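Koker Heavy Fleece Throw, Black: Review After Four Months

Wednesday, September 17, 2025

159 shares | 2 comments

I bought the Koker throw in May to replace an old acrylic blanket that had gone stiff. I wanted something dark, soft on both sides and heavy enough to stay put on a couch. It has been in use most days from then until now, so this covers wear and washing as well as first impressions.

The color is sold as black. In the house it reads as a very dark charcoal during the day and plain black in the evening. If you are trying to match it to a true black couch, order a swatch first. Mine sits on a gray couch and the difference doesn't matter.

The fabric is a brushed fleece with a short nap. It is soft without being slippery. The previous throw, a Rafferty, slid off the back of the couch every time someone leaned on it. The Koker grips the upholstery and mostly stays where it was put. It also has enough weight that it drapes well and you don't get the ballooning you get with thin fleece when you shake it out.

Folding is where the thickness starts to count. Folded once, the edge makes a fat, rounded roll and will not lie flat. Folded into quarters, it's bulky enough that I had to move it off the closet shelf and into the bench. The easiest way I've found is to lay it on the bed, pinch a little of the edge, pull it across, and smooth it down with a forearm before making the next fold. Doing it in the air with your arms out is tiring and gives you a crooked stack.

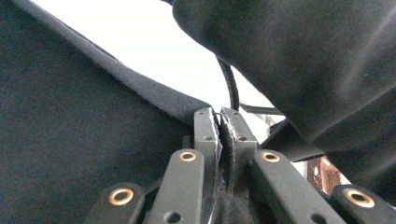

Lint is the main complaint. Dark fleece shows all of it, and this one holds on to what it picks up. White sock fuzz, tissue bits and pet hair all sit on the surface, and a sticky roller takes off only part of it on the first pass. I go over the folded edges twice, as that's where it collects. A damp rubber glove works better than the roller and costs less. If you have a light-colored cat or dog, I would buy a different color.

The nap also marks. Run your hand one way and you get a paler streak, run it back and the streak goes. Where the throw hangs over the arm of the couch near the window, the creases look lighter than the rest. I thought it was fading, so I compared that end with one kept folded inside the bench, with the same light on both, and could see no difference in the dye.

Washing: the label says cold, gentle, no fabric softener. The first wash left a lot of black fuzz in the lint trap and some on the door seal. Wash it alone, at least to start with. The second load was much cleaner. There was no color on the white cloth I put in with it as a test. It comes out of the spin cycle heavy and takes most of a day on a rack indoors. On low heat in the dryer it needs two cycles, with a shake in between or the middle stays damp. It has not shrunk that I can tell.

Pilling is light so far. There are small balls of fiber on the part that gets sat on and none elsewhere. A fabric shaver cleared them, though I wouldn't do that often on a nap this short.

The hem is a simple turned edge with a single row of stitching. One corner had a loose thread out of the bag, which I knotted and trimmed. It has held. For the price I would have liked a double row.

I also looked at the Kornix version before ordering. It is thinner, folds smaller and would be the better pick for travel or for a chair. For a couch or the foot of a bed I prefer the Koker. I ordered from Flikudov and the throw arrived vacuum packed, with hard creases that took two days to drop out.

Good: weight, softness, stays in place, color has held through washing.

Not so good: collects lint, slow to dry, bulky when folded, plain stitching.

I would buy it again, in the gray.

780 people found this review helpful

Share this review

2 comments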